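The Edge of the Rug

We use cookies to remember your preferences and to send you our home newsletter. Accept / Manage settings

Bernice Acheampong bought her first rug in April, the year she moved into a flat with hard floors from one wall to the other, and she will happily tell you (over a second cup of tea, if you let her) that she got it wrong. It was cream, it was thick, and it showed every crumb. She gave it to her sister and went looking for something gray.

Gray sounds dull until you live with it. A low loop in two or three mixed shades forgives almost anything you drop on it, and if there's a fine stripe running through, the whole thing has a bit of life when you come at it from the doorway.
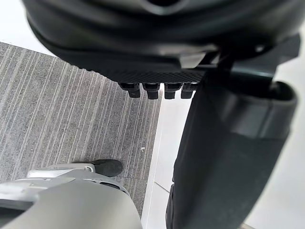

Striped gray loop carpet against a bright white hard floor.

What Bernice fusses over now is the edge. She likes a straight, clean border where the soft floor stops and the hard one starts, and she'll get down on her knees to nudge it into line before company comes. Her neighbor Damian Lis set his at a slant to the wall, which she still brings up, fondly, whenever he visits.

Her own gray one cost 200 dollars, and she vacuums it along the stripe, always in the same direction, usually with the radio on.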